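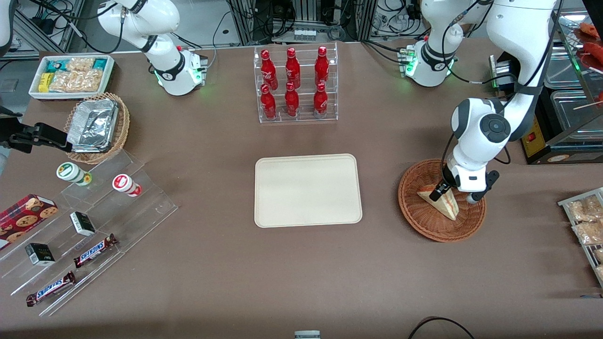
How to set up a small snack and drinks counter on one table

A single table is enough for a small shop counter, whether it is for a staff room, a village hall, a club night or the corner of a reception area. The work is mostly in deciding what goes where before any stock comes out of its box. Allow an hour for the first setup. After that it takes 11 minutes or so to put everything back in order at the end of the day.

What you need

A sturdy table with a plain top
A two-tier clear acrylic rack for bottles
A stepped clear acrylic stand for small boxes and tubs
A shallow tray with a raised rim for snack packets
A basket for foil containers
A second tray, kept empty, for serving
Glass cleaner and a soft cloth
Small stick-on pads for the feet of the stands

We use the Ometti stepped stand and a Vulthorpe bottle rack. Other makes will do, but measure your tallest bottle before you order. The gap between the shelves is not always given on the product page, and we had to send one rack back.

Step 1: Clear and clean the table

Take everything off and wipe the top down. Dry it fully before you put acrylic on it, or the stands will slide. If the table rocks, sort that out now. A folded piece of card under one leg works for a day, but a screw-in foot is better if the counter is staying.

Step 2: Place the bottle rack first

Bottles are the heaviest stock, so the rack decides where the rest goes. Put it at the back in the centre, with the lower shelf facing the customer. Press a stick-on pad under each corner.

Load the back row first and then the front. Three bottles to a row is comfortable on a rack of this size. Squeezing in a fourth makes them hard to lift out, and the side panels get scratched. Turn each bottle so the brand name faces forward. Keep to one drink per rack if you can. A rack of red Coca-Cola bottles can be seen from the door, and people know what is on offer without asking.

Store the spare bottles under the table or in a fridge nearby, and top up from the back.

Step 3: Put the serving tray in the middle

Leave an empty tray directly in front of the bottle rack. A beige or other light-coloured one shows up well on a brown table. Use it for gathering an order before you hand it over. Rounded corners are easier to wipe out, and a low rim stops packets sliding off when you carry it.

Do not let the tray turn into a place for stock, pens or change. If you need somewhere for those, find a separate dish.

Step 4: Fill the snack tray

Packets go in a white tray to one side of the rack. Stand them up if they will stay up. If they won't, lay them at a slant so that the top of each one can be read. Clear bags of crackers or crisps can go in among the printed packets, as people can see what is inside.

Check the dates as you fill. Anything with less than a fortnight left goes at the front.

Step 5: Foil containers in the basket

Foil food containers look untidy on a bare table and dent easily. A woven wicker basket holds them together. Stack them flat, with the largest at the bottom, and stop when the top one is level with the handles or rim. Lids crumple with handling, so press the edges down again whenever you restock.

If the containers have food in them, label each lid with the contents and the date, and follow your usual rules on how long they may stay out.

Step 6: Set up the stepped stand

Place this one at an angle, along the side of the table nearest the basket. Set on a diagonal, it can be read from the front and from the end, and it takes up less of the edge.

Small cylindrical tubs go on the top tier with their labels forward. Leave a gap between them so a hand can get in. Boxes go lower down. A box of cookies with a large picture on the front is best near the bottom, where it won't hide anything. Small dark boxes tend to disappear against a brown table, so turn the label side out and give each one some room.

Step 7: Prices

Write prices on small cards and slot them against the front of each stand. We keep everything to multiples of 50p, which saves a lot of change. Bozkurt card holders clip on to a shelf up to 2 mm thick. Anything thicker needs the kind that stands on its own.

Looking after the acrylic

Clear stands show every fingerprint. Wipe them at closing time with a soft cloth, and use a cleaner that is marked as safe for acrylic. We use Ultemix. Kitchen roll leaves fine scratches that build up and can't be polished out at home. Lift the stands when you move them and don't drag them.

Once a month, usually when the stock order comes in, take the bottles out and check the joints of the rack for cracks. Replace it if a shelf has started to bow.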